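4. Recording demonstrations by hand (two-arm bench)

Section 3 must be done first. If the arms haven't been homed since power-up, go back and home them. The recorder will let you start anyway and the joint angles will be garbage.

This section covers teaching the block row task with the leader handles. For driving over the network from another room see section 6, different latency settings, don't mix them.

4.1 Before you start

Log in to the Tarkance recorder with your own name. Not the shared one. Wyn Beddoe sorts the episodes by operator in March and last time a third of them had to be guessed.

Check:

- E-stop is within reach of your non-dominant hand, and it's been pressed and released once today.
- Leader handles resting in their cradles, both triggers out.
- Disk shows at least 30 GB free. The recorder stops dead at zero and loses the open episode.
- Wrist camera cables have slack. Raise each arm to full height and watch the cable at the wrist. If it goes tight, re-route before you do anything else.
- Task file is "block_row", Cikley profile. There is an older profile called Melham, still in the menu. Don't use it, the gripper force is set for foam parts.

CAUTION: Keep hands off the table once the arms are live. If a block needs moving, go to HOLD first, both arms, then reach in. HOLD on one arm doesn't hold the other.

4.2 Connecting the handles to the arms

1. Stand facing the bench, feet behind the front edge of the table. Don't lean on the table, it shifts the calibration.

2. Pick up both handles. Match the handle pose to the arm pose by eye. Close is fine.

3. Press SYNC on the left handle. Arm creeps to meet your hand. Wait for the beep.

4. Press SYNC on the right. Same again.

5. Squeeze and release each trigger once. Gripper should follow all the way shut and all the way open. If it stops partway, the trigger range is off, see 8.2.

Note: if an arm jumps on SYNC instead of creeping, you were too far off in step 2. Let go of the dead-man switch, put the handle back in the cradle, start again from step 2.

4.3 Laying out the blocks

Blocks go in a row across the middle of the table, studs up, gaps wide enough for a finger to get between them. Order and spacing should change from one episode to the next. Leave the other objects toward the back, where both arms can clear them. Move those too every so often. A model trained on the same background every time learns the background.

Don't use a ruler. People hand-place the blocks at exactly the same spot without meaning to, so shuffle them a bit more than feels necessary.

4.4 Recording an episode

1. Arms at the start pose. Press RECORD (left pedal). Count one second before moving, the first frames get trimmed.

2. Bring the left arm in over the left-hand block. Come in level and slow down for the last bit. Fingers either side of the block, then squeeze. Don't push the block along the table to get it seated in the gripper, back off and re-approach.

3. Meanwhile bring the right arm in, gripper fully open, and stop short of the block at the other end of the row. Hold it steady there. The right arm waits for the left one on this task.

Compare your arms with the position below before going on. Left closed on the yellow-orange block, right open and pointing in at the red one, green still untouched between them. 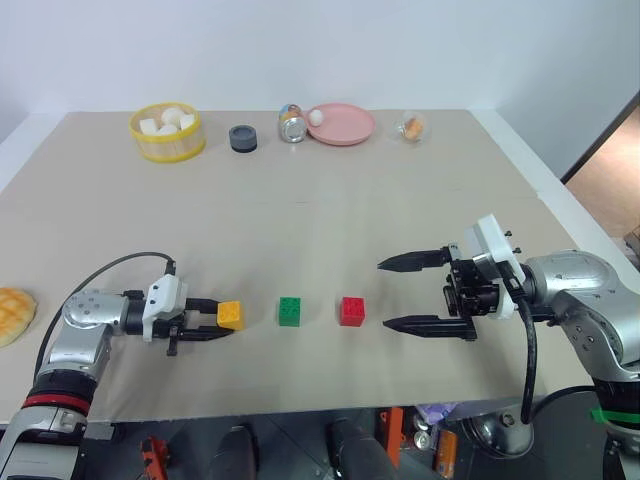

4. Lift with the left. Straight up first, then across. Dragging sideways before the block is clear knocks the green one over and the episode is scrap.

5. Set the block down at the target pose on the screen. Open the trigger all the way, not halfway. Pause. Then retreat.

6. Now the right arm. Close on its block, lift, place. Same rules as the left.

7. Last block goes to whichever arm is nearer. Mix it up over a session so the set isn't all left or all right.

8. Both arms back to start pose. Press RECORD again to stop.

9. Right pedal = keep. Long press on right pedal = discard. There's no undo on discard.

A normal episode runs 30 seconds or so. If yours are taking twice that you're being too careful, and the slow ones have to be filtered out later anyway.

4.5 What to keep and what to throw away

Keep it if:

- you missed the first grasp and recovered smoothly. These are useful, tick the RECOVERY box.
- a block landed a bit crooked but in the target zone.

Discard if:

- the two arms touched at any point, even lightly
- you talked to someone and the arms sat still for a long time mid-task
- a block left the table
- a hand came into the workspace while the recorder was running
- the sync light went amber. Even for a moment.

Not sure? Keep it and type "check" in the note feild. Someone will look.

4.6 Breaks and counts

Stop after 5 bad episodes in a row. Put the handles down, walk off, get a drink. Tired operators give shaky wrists and it shows up in the data.

Target for this task is 2000 kept episodes. The Uniyal dashboard shows the running total, it was at 656 when this section was last edited so don't rely on the number printed here. Dashboard only updates when you upload, see next bit.

4.7 Ending a session

1. Handles in cradles. Left first, then right. The arms go to HOLD on thier own when the cradle switch closes.

2. Press PARK. Stay clear until both arms have stopped.

3. Upload from the recorder menu. Leave the window open till it says DONE, it will say COMPLETE first and that only means the files have been zipped.

4. Blocks back in the tub. Count isn't needed but all three colors should be there.

5. Log out.

CAUTION: Don't cut power to an arm that isn't parked. The brakes are slow and the wrist will drop onto the table.

4.8 Quick faults

Gripper closes but block slips: wipe the finger pads with a dry cloth. No alcohol, it hardens them. Still slipping, check you're on the Cikley profile.

Arm lags behind the handle: someone else is uploading on the same line. Wait or ask them to pause.

Pedal does nothing: unplug, replug, restart the recorder. In that order.

Arm drifts with the handle in its cradle: E-stop, tag the bench, message Wyn Beddoe. Don't try to re-home it yourself.

Playback shows one camera frozen: every episode since the last good playback is suspect. Play back the last one after each batch and you won't lose much.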